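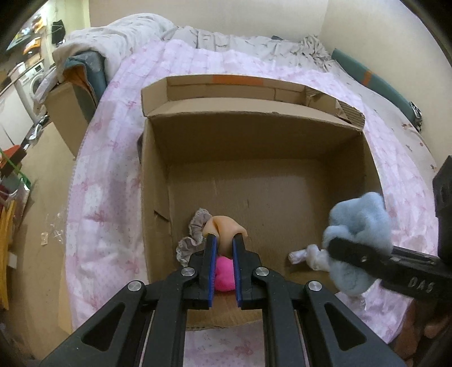
Flomden Archive of Protest and Labour Movements: Frequently Asked Questions

Last revised 2024-09-22

What does the archive hold?
Leaflets, strike bulletins, minutes, posters and recorded interviews relating to workplace and tenant organising in the Flomden district. The catalogue lists 392 items in 31 series. The largest is the Sjöberg papers, which cover the rent strikes and the dock dispute that followed them.

Who can use the reading room?
Anyone over 16. No academic affiliation is needed. Register on your first visit with one document showing your name and address.

How do I order material?
Quote the series number and item number from the catalogue. Up to six items may be issued at a time. Orders for the Sjöberg papers go through Ilze Ķēniņš, as parts of that series are unsorted.

Why are some files closed?
Membership lists and disciplinary records naming private individuals are closed for 53 years from the date of the last entry. Closure applies to the whole file, even where only one page is affected. Requests for early access are decided case by case and take longer in July.

Are the interviews transcribed?
Most are. Transcripts follow the speaker's wording and are not corrected for dates. Where a speaker's account conflicts with the minutes, a note in the margin gives the reference — the transcript itself is left alone.

Does the archive take a position on the disputes?
No. Catalogue entries use the name a group gave itself at the time. Terms such as "riot" or "occupation" appear only in quotation from the source.

Can I reproduce a poster or leaflet?
Private study copies are allowed. For publication, write to Seidu Osei with the item number, the print run and the intended use. The archive does not own copyright in most posters and can only pass on the last known contact.

How should I cite an item?
Flomden Archive, series number, item number, page if numbered. Do not cite box numbers. Boxes are renumbered when a series is repacked.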